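Filed under: Workshop notebook, Finishes
2 comments | 5 shares

Mar 9, 2025

Back on the oil tests, finally! I lost most of February to the Plosteleck chairs and the sample boards just sat on the shelf collecting dust, so today was mostly wiping things down and trying to read my own handwriting on the backs. Board 95 is the one I keep picking up. It's the Irklow oil, thinned for the first coat and full strength after that, and the color is still nice and pale. The Fragkou blend next to it has gone more orange than I'd like (pretty on walnut, but on oak it looks like my grandmother's kitchen).

Did the water ring test again on both. Wet glass, left it 20 minutes, wiped it off. Irklow had a faint ring that I could only find by tilting the board toward the window. Fragkou had nothing at all, which is annoying, because I'd pretty much made up my mind against it. So do I want the color or the toughness? I'd take the color for a table people look at and the other one for a table people eat on, and the Bumurov order is for eating on. Hmm.

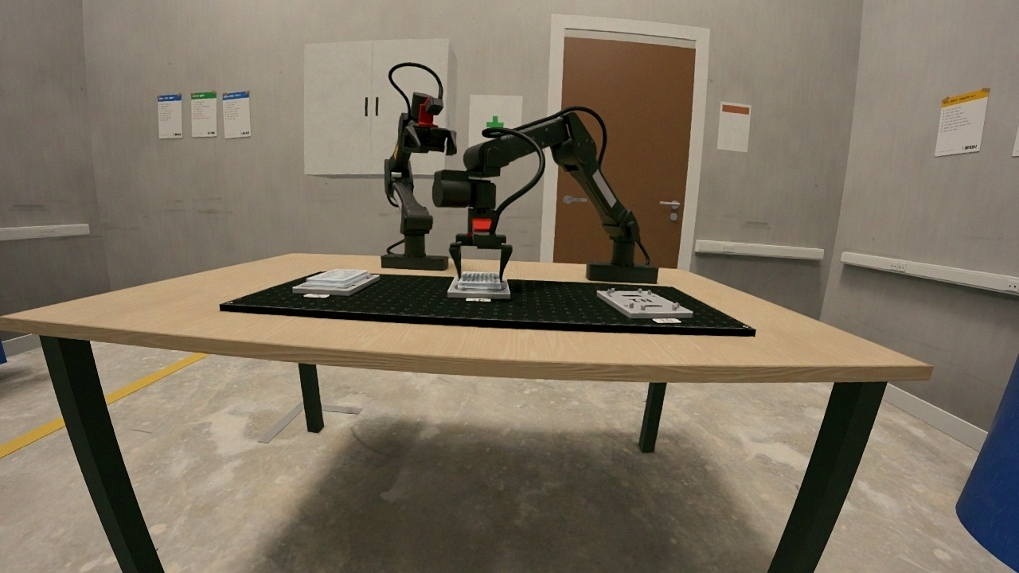 Light oak top on dark legs, bowed front edge.

I do keep coming back to pale oak over something dark underneath. For the Bumurov legs I mixed a green-black from the leftover milk paint, and the first batch came out way too green, like a park bench. Second batch got a lot more black and I like it much better. Wrote the mix on the lid this time!! One coat looked chalky, two looked fine, and I want to see it with wax over it before I decide anything.

Sanding: stopping at 180 before oil, no higher. The board I took up to 320 barely drank any and it feels a bit plasticky to me. Whoever uses the orbital next, the pad is going, please check it before you start on anything good.

Still to do: coffee and vinegar on both boards, order more Irklow (item 1273 in their list, the small can), and hang the oily rags outside, flat, before I lock up.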